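Posted in: Bench Notes | Dyes & Fibers

November, Thursday, started 7:40 a.m.

Madder vat number two is out of the pot and I am so pleased with it. The first one went brown on me at the end and I was ready to blame the roots, but Nasrin was right, it was the heat. She said keep it where you can still stand to hold the side of the pot with a folded towel, and walk away. I held it there for 2 hours and the skeins came up a proper brick red, the color I have been chasing since summer. There is even a little orange in the ones that sat near the top.

For the record, since Kendra will ask: same roots as last time, the ones from Wasilewska, ground in the old coffee mill and soaked overnight in a bucket with the lid on. Alum mordant done Monday, yarn kept damp in a pillowcase. Chalk went in with the roots this time. Our tap water is soft and madder likes it hard, so I want to try one pot with no chalk at all, side by side, to see how much of this red is really the chalk's doing. My guess is a lot!

Weights. I got 800 grams of the Sendton two-ply into the big pot and it was a squeeze. It moved when I lifted it with the dowel but it didn't swim, and there is one skein with a pale patch near the tie where it must have been pressed against its neighbor. Ties were too tight as well. Looser figure eights next time, four to a skein, in cotton so they don't steal dye.

Wayne came by for the kettle and stayed half the morning. He thinks the brown cast on the first batch could be pulled back with a quick dip in something a bit alkaline. I had written those skeins off, so why not. We tried a scrap in washing soda water and it swung toward plum, a lovely old dusty plum, and now I want all of them that way. Scrap is pinned to the card behind the door. Please don't move it, I want to see what a few weeks of light does to it.

Afterbath from the red pot is still good. I put three small silk pieces in while it cooled and they are a peachy coral. Chantal has first call on those for the lining of her sample book. There is probably one more round in there for wool before it goes thin, so the pot stays on the back burner, lid on, DO NOT EMPTY.

Yardage, before I forget. Rhonda's blanket needs 3,769 yards in total and what we have dyed and dry in the red family comes to 3,095. So we're short 674, plus whatever she loses at the loom, and she always says less than it is. One more full pot should cover it if the color holds close enough. I don't mind a bit of drift. She can put the odd ones in the border, or alternate picks, and it will look livelier for it. A flat red blanket would be a shame after all this.

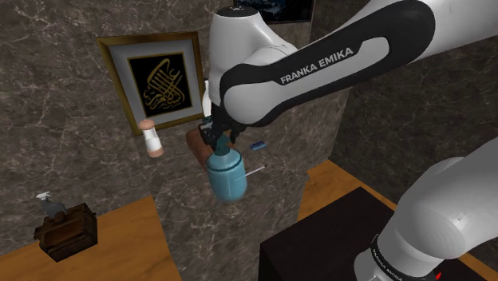
Rinsing took longer than it should have. Five changes of water and still some root crumbs in there, which I think come out best once the yarn is dry and you can snap it between your hands over the grass. A finer bag for the roots would save all that. The Brukuritz cloth we strain the walnut through might do it, if it will take the heat.

Quick rub test on a wet white hanky: faint pink from the deepest skein, nothing from the others. Good enough for a blanket. Will repeat when they've had a week to rest.

To do:
- no-chalk pot, 100 grams, same roots
- re-tie everything for the next round
- ask Nasrin if she kept her notes on weld over madder, I have a feeling about that orange
- card for the Trorkent fleece, it's still sitting in the hall unlabeled
- more alum

4:15 p.m. Skeins on the porch rail, out of the sun. They've lightened a bit at the ends and I like them even more – there's a warmth in it that the wet yarn didn't show. Kendra, come and look before it gets dark.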